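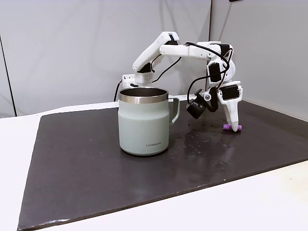

How long does the Brirnuta pottery open house take to see?

Plan on two hours if you want the glazing talk, or one if you only walk through.

Filed under: Days Out > Factory Visits

We went in July and paid at the side gate. Genivaldo Barros led our group through the clay store, the casting shop and then the kilns. The big kiln holds roughly 2,000 pieces, and he said the last load was 1,243. It was hot in there and hard to hear him over the fans. The glazing talk started at 3 and ran long. The seconds shop takes cash only. I bought a butter dish with a small chip in the lid. Parking is across the road behind Fendier, and the lot was full by noon.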